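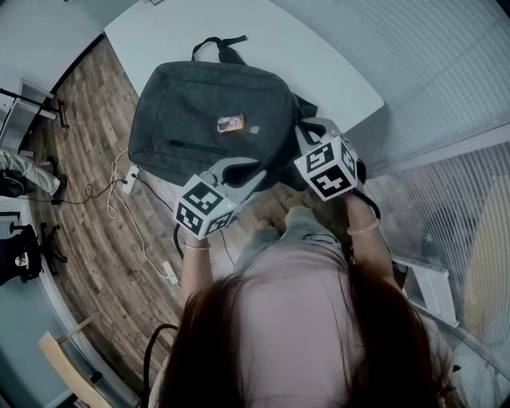 Kitten season has come to Drelow again, and if the last few weeks are anything to go by, we are going to need every spare bathroom and laundry room in the county! We took in 32 kittens in April alone, most of them from the barns out past the Budia road, and a good many were too small to eat on their own. So this month I want to talk to those of you who have been thinking about bottle fostering and haven't quite made up your minds. The first thing I tell new foster homes has nothing to do with bottles. It's about what you wear. Long hair hanging down loose over the shoulders while you lean over a table, and a thin bracelet on each wrist, as in the photo, are perfectly lovely for most of the day, but a three-week-old kitten will hook a claw into either one before you've got the lid off the formula. Tie the hair back, put the bracelets in a dish by the sink, and pick a shirt you don't mind parting with.

Now for the feeding itself. The very little ones eat every 2 hours or so, and yes, that does include the night (I keep a thermos on the dresser and a kitchen timer under my pillow so I don't wake the whole house). Kittens eat belly down, the way they would with their mother, never on their backs like a human baby. Warm the kitten before you warm the bottle. A chilled kitten can't digest milk properly, and this is the mistake I made myself with my first litter, years ago, when I was so anxious to get food into them that I forgot everything else. A heating pad on low, under a folded towel, with room for them to crawl off it if they get too warm, is all you need.

You will also be helping them go to the bathroom, which people tend to laugh about until they've done it! A soft damp cloth or cotton ball, a few gentle strokes before or after each meal, and you're done. With a litter of four, the whole business of feeding, wiping, weighing and tucking everybody back in takes me nearly 20 minutes. Please do write the weights down every day in the notebook we give you. If a kitten stays flat or drops overnight, call the shelter, even if it seems lively enough to you.

We supply the formula, bottles, heating pad, scale and carrier, and our clinic sees all foster kittens without charge. The Jaltton pet supply store has kindly offered us its back shelf again for donated towels and fleece, so if you can't foster but have an overflowing linen closet, that would be a real help too. No bath mats with rubber backing, please, as the babies chew it.

I should tell you, too, how Mulder is getting on, as several of you asked. Mulder was the gray tabby found under the feed store steps last fall with both eyes glued shut. He kept one of them, and he now lives with a retired couple and an elderly beagle, who puts up with a great deal. They sent us a picture of him asleep in a salad bowl.

The next bottle class is at the shelter at six in the evening, and we'll run it again later in the month if it fills up. Bring a towel and wear old clothes. The sign-up sheet is at the front desk, next to the lost and found board, or you can just call and we'll add your name.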